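Gresport Tenants' Group Questions Orier's "Forever Counter" Promise

GRESPORT, March — The Gresport Tenants' Group today asked Orier to back up its claim that the new Kokanlow kitchen counter will "never need replacing."

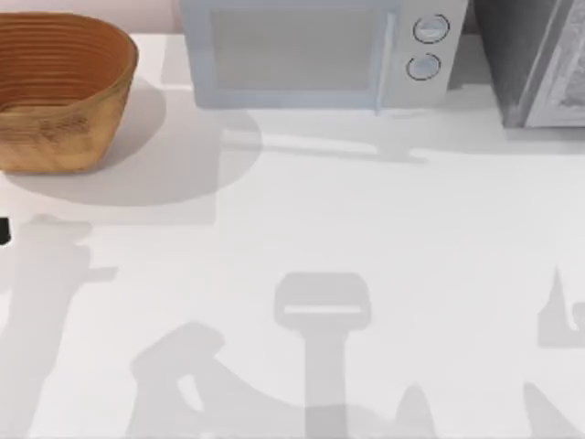 Orier plans to put the surface into 3,410 rental units in the Kaewsai district, starting this spring. The company says the cost will be recovered through a monthly fee of $12 per unit. Tenants were told about the fee in a two-page letter. The letter does not say when the fee ends.

"We have heard 'forever' before," the group said in a statement. "The last floors were forever too, and they were pulled up in two winters. If this counter is so tough, put it in writing and stop the fee when it is paid off."

Orier's sales sheet says the surface passed 100 percent of its stain tests. It does not say who ran the tests, what was spilled, or how long it was left there. The group asked for the full results in January and has received a color brochure.

The group is not against new kitchens — many in Kaewsai are overdue for one. It is asking Orier for the test report, a written warranty that covers renters as well as owners, and an end date for the fee. Until it has all of them, it is advising members not to sign the consent form.

Media contact: Gresport Tenants' Group, press desk, 9 a.m. to noon.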